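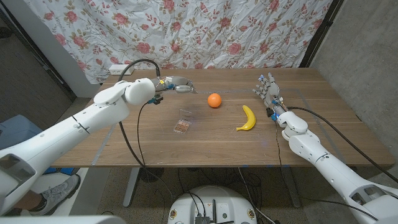
An orange and a banana on the wooden table at Clendberg Hall.

CLENDBERG -- The fruit table is back, and it has never looked more cheerful.

Starting in May, the front room at Clendberg Hall will be open every afternoon for Pimska, the free still-life drawing program that had people elbow to elbow last spring with charcoal on their sleeves. The subject for opening week could hardly be simpler: an orange and a banana on a bare wooden table.

"People laugh when I tell them, and then they sit down and they're there for two hours," said A-yeong Byun, who started the program and still teaches most of the sessions. "A banana is a wonderful thing to draw. It has flat sides, it has that curve, and the stem goes off in its own direction. You think you know what one looks like until you have a pencil in your hand."

The orange is harder, she said. Beginners draw a circle and stop. Byun likes to send them straight to the peel and the shadow underneath, and to leave the outline for last.

Last year's program brought in 3,000 drawings, a number that surprised even the people who had to find places to pin them up. They ran down both hallways and into the stairwell, and 45 of them are still hanging by the coat hooks. Some are very good. One, by a boy who was mainly interested in the table, has no fruit in it at all, and it's terrific.

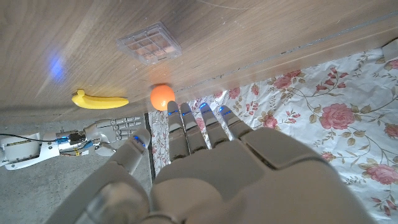
Byun wants more color this time around. Last spring was nearly all black and white, and she heard from plenty of regulars who were itching to get at the yellows and oranges. So there will be soft pastels at every session, paid for with a grant from the Prarutau Fund, along with the usual pencils and newsprint. Anyone who would like to bring watercolors is welcome to, as long as the cups stay off the drawing table.

Sessions run from 3 p.m. until 5, with 17 seats each day. No sign-up is needed, but the seats near the window go fast! Children under eight should come with a grown-up, and grown-ups get paper too.

The fruit will change as the weeks go on. Pears are planned for the second week, followed by what Byun would only call "something with leaves." She is also talking with Jireš, the bakery across the street, about a week of bread rolls, though the worry there is whether any would last until 5.

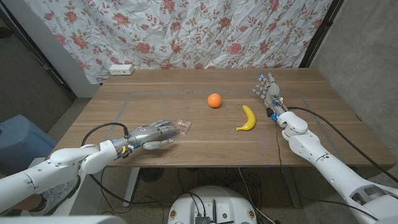 Regulars say the best trick they picked up last year was moving the chair. Two feet to the left and the banana becomes a different shape altogether, the orange slides over behind it, and you have a whole new drawing without touching a thing on the table. Byun has planned for that, and everyone will switch seats halfway through the afternoon.

A show of new work will go up in the hallway at the end of the month, with 19 frames set aside for first-timers. Drawings can be left in the flat box inside the front door. Please write your name on the back, in pencil.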